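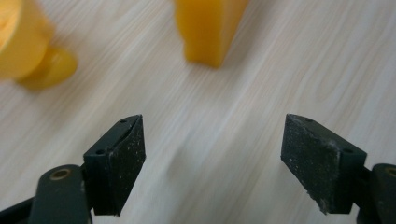
Glue sticks, table, Friday night

9 May 2025

Quick one, the kettle's on and I have 2 parcels to tape up before bed.

So the table. Cleared it. All the craft stuff went back in the drawers and I got to see wood grain again, that pale streaky kind that shows every blob of glue. I've had this table since the Medstead apartment and never once oiled it. Maybe in the summer. Maybe.

Then the hot glue drawer, which I'd been putting off since March. Half sticks, stubs, a bag from Galeck with 37 in it (says so on the label, I did not check). Clear ones in one jar, colored ones in another, stubs in the tin for the little gun. The Iltholm gun takes the fat sticks and the other one doesnt, and I still try it every time.

What I like best is the amber kind. Hold anything that color up to the light and it goes all honey and orange, milky in places, tiny bubbles in it. I could look at that for ages - not great when you're meant to be tidying. 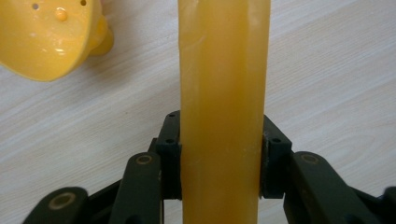

Tipene Ngata wrote in to say amber sticks should never share a jar with the clear ones, they pick up dust and go stringy, and a shoebox with a lid beats any jar anyway. Fine. Shoebox it is, once I find one that isn't full of ribbon.

Still to do: the ribbon. Also the scissors, the felt scraps, and whatever is at the back of the bottom drawer, I saw somthing furry and shut it again. Might be the pompoms.

Parcels now. Tape is in the kitchen, I think.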